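**Skistatby bottle and cup set** — cream bottle with a steel neck, red cap, pink drinking cup

Sold by Cendwood. Item 899. Ships in one box with the cap fitted and the cup wrapped separately.

The Skistatby is a bottle for a table. It holds enough for a small meal or an afternoon at a desk, and the cup is there because most people would sooner drink from a cup than from a steel neck. We have carried it in the Hawthorne store since May and it is now on the website too, in cream only. The gray version has been dropped by the maker and we don't expect it back.

## What comes in the box

- One bottle, cream-white, matte finish
- One red cap
- One small pink cup
- A folded care sheet in four languages

There is no carrying strap, no brush and no straw lid. The Cusura straw lid we sell does not fit this bottle. The thread is a different pitch and it will go on half a turn and jam, so please don't try it.

## The bottle

The body is round and widest near the middle, then curves in at the shoulder to meet the neck. The neck is polished stainless steel with a thread on the outside. You pour straight from the open neck. There is no spout and no insert to lose down the sink.

The cream coating is matte all the way around. It is easy to hold with damp hands and doesn't show fingerprints the way the steel does. It does show wear. Dark flecks and small scratches come up on the body with use, mostly from being set down next to other things or carried in a bag with keys. They won't come off with washing. If you want a bottle that looks new after a year, one of the plain steel models will suit you better.

## The cup

The cup is translucent pink plastic and small enough to store in the same cupboard space as the bottle. It is light and it will tip if you fill it to the top and bump the table. It isn't meant for anything hot. Water, juice, milk and iced tea are all fine. Tomato juice can leave a tint if it sits overnight.

Cups can be bought singly under item 47. We keep them behind the counter in the store, so ask if you don't see them on the shelf.

## Pouring

Take the cap all the way off first and set it where it won't roll. Hold the bottle by the widest part of the body, bring the neck over the cup, and tilt slowly. The opening is open right across, so the flow picks up quickly once the bottle is close to level. A child can manage it half full. A full bottle is easier with two hands, one near the shoulder and one near the base.

When you have enough, turn the bottle upright in one movement. A slow return lets a drip run down the outside of the collar and onto the coating.

The bottle in the photos is a used one, with marks on the coating.
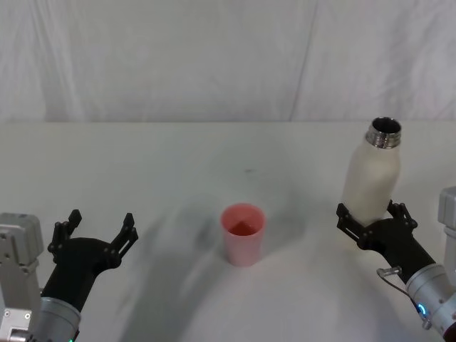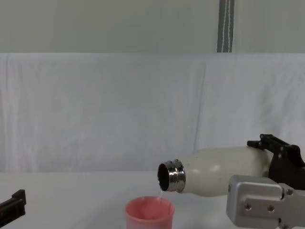
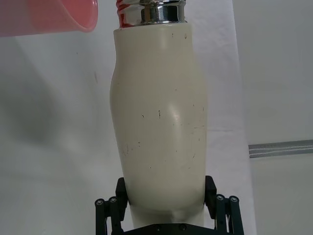 ## Cleaning

Wash the bottle by hand in warm water with ordinary dish soap. The coating is not made for the dishwasher. We have had several returned with the finish gone chalky at the base, and those are not covered.

1. Take off the cap and rinse it on its own.
2. Fill the bottle a third of the way with warm water and a drop of soap.
3. Put the cap back on, shake, and empty it.
4. Rinse until the water runs clear.
5. Wipe the thread with a cloth. Milk and juice dry in there first.
6. Leave the bottle open, neck down on a rack, until the inside is dry.

The cup can go in the top rack. Don't use steel wool or a scouring powder on either piece. For a smell that won't leave, use a spoonful of baking soda in warm water, let it stand overnight with the cap off, and rinse twice.

Tea stains inside the neck come off with a bottle brush. The Cusura narrow brush, item 29, reaches the bottom.

## Storing it

Store the bottle with the cap off or resting loosely on the neck. A bottle closed while damp will smell stale in a few days. If you stack the cup with other cups, put it on top. The rim scratches when heavier glasses sit in it.

Keep the bottle out of the freezer. Liquid expands as it freezes and can push the cap or bulge the body, and a bulged bottle won't stand straight again.

## Questions we get at the counter

**Will it keep coffee hot?**
We don't sell it for that. It is a serving bottle. For coffee, look at the flasks on the next page.

**Can I put soda in it?**
No. Pressure builds under the cap and it can come off hard when you open it.

**Does the red cap come in another color?**
Red only. A replacement cap is item 11 and comes with a new seal already in place.

**The cap feels gritty when I turn it. Is something wrong?**
Usually it is dried juice or sugar on the thread. Soak the neck and cap in warm water for a few minutes and wipe both. If it still catches, bring it in and we'll try a new cap on it.

**Can I buy the bottle without the cup?**
Not new. Now and then we have a bottle left over from a set with a damaged cup, and those go on the markdown table by the door.

**Is the coating safe to scratch?**
Scratches are on the outside and don't affect what you drink. If the coating lifts in flakes, stop using the bottle and send us a picture of it.

## Returns and spare parts

Unused sets can come back within thirty days with the box. Used bottles can be exchanged if the thread is faulty or the cap will not seal — bring both pieces, even if only one looks wrong, so we can test them together. Marks on the coating from normal use are not a fault.

Spare caps and cups are in stock most of the time. Orders placed on Sunday go out the next working day. For anything not answered on this page, write to Natsumi Yoshida at the Hawthorne store and put the item number in the subject line. Store pickup is at the side counter, and your set will be held for a week.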